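Triltwood Course in Skin Care Practice
Handout 2: Cleansing and the skin barrier
Revised January 19, 2025

Read before the practical. Bring the Mellor record sheet, filled in as far as line 25.

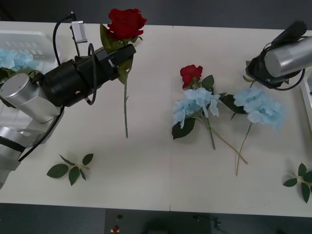
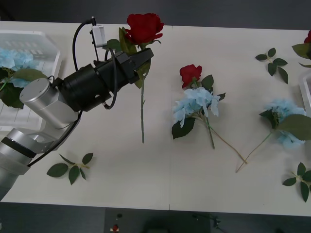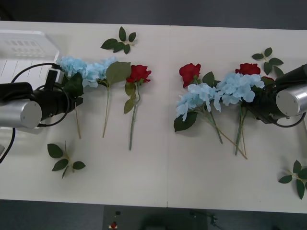 1. The outer layer
The stratum corneum consists of flattened dead cells held in a mix of ceramides, cholesterol and free fatty acids. It slows water loss from the tissue below. Surfactants in a cleanser lift oil and dirt but also remove part of this lipid mix. Tightness after washing is a common sign.

2. Surface pH
Healthy facial skin is mildly acidic. Traditional bar soap is alkaline and raises surface pH for a time after use. Synthetic detergent bars can be made closer to the pH of skin.

3. Procedure
Wet the face with lukewarm water. Apply cleanser with the fingertips. Rinse fully, including the hairline and jaw. Pat dry and apply moisturizer while the skin is still damp. Record any stinging, redness or flaking on the sheet.

Fragranced products are covered in the May session, room 2256, Kosholm building.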